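Deputies should not be the last to hear

The regional assembly in Prornstead will soon be asked to approve a change to the rules on how members of the cabinet are appointed and removed. The proposal, put forward by Alžběta Kováčik, would require the governor to lay a written statement before deputies within four days of any dismissal. It deserves support.

At present the governor may remove a member of the cabinet by letter, and the assembly has no right to be told why. In the past two terms, departments have been left in the hands of acting heads for as long as 107 days. During that time contracts were signed and budgets moved between headings, and no confirmed office holder could be called to answer for them.
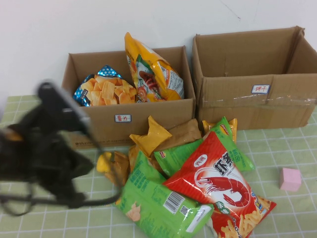
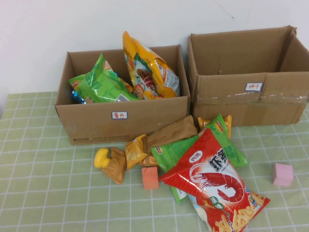
Opponents of the change, led by Libor Havlíček, argue that a governor must be free to choose a team and to part with it. That freedom is not in dispute. The proposal leaves the power of dismissal exactly where it is and asks only that its use be recorded and explained. A governor with sound reasons should find the duty a light one.

There is a stronger objection, which is that written statements may become a formality. Bořivoj Brabec has suggested that deputies be given the right to question the governor in person – a sensible addition, and one that the drafting group should accept before the second reading in July.

The petition in favour of the change has gathered 584 signatures, a modest figure for a region of this size. Procedure rarely fills a public square. It does decide who may ask questions when a department is left without a head, and deputies should vote with that in mind.

Miroslava Vlček

Shared 107 times | 2 comments

Matěj Halás
Four days is too long. Why not the same afternoon?

Grundine reader
I agree with most of this, but acting heads are sometimes better than the people they replace.

Contact the editor | © Prornstead Review | Back to top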